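Paying off the store card

November 19, 2022

I opened the Markerstead store card in July to get the discount on a washer. The discount was $30. I did not read the part about deferred interest, and that was my mistake.

The way it works is simple. If you clear the full balance before the promotional period ends, you pay no interest. If you still owe even a dollar, they charge interest going back to the day you bought the thing. My balance was $567 and I had been paying the minimum.
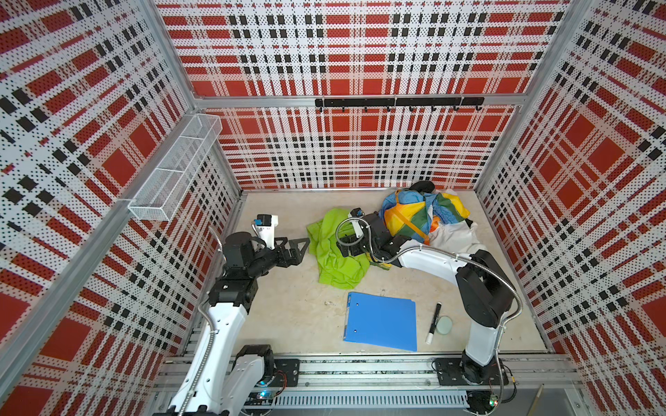
Plaid panels and a rail of black hooks.

I called the number on the back of the card and asked for two things: the exact date the promotion ends and the payoff amount. The date was not on the front page of my statement. It was in a box on page three, in small type.

After that I moved $213 out of savings and set up automatic payments for the rest. They go out on the 21st, two days after I get paid.

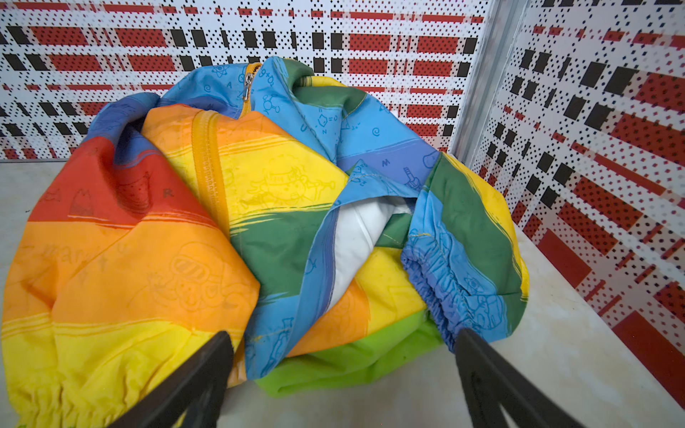
I also looked at moving the balance to a Grestau card, but the transfer fee would have eaten most of what I saved. For a bigger debt it might make sense. For mine it did not.

The last payment should post before the promotion runs out. I plan to keep the account open with nothing on it for now and check the statement every month anyway.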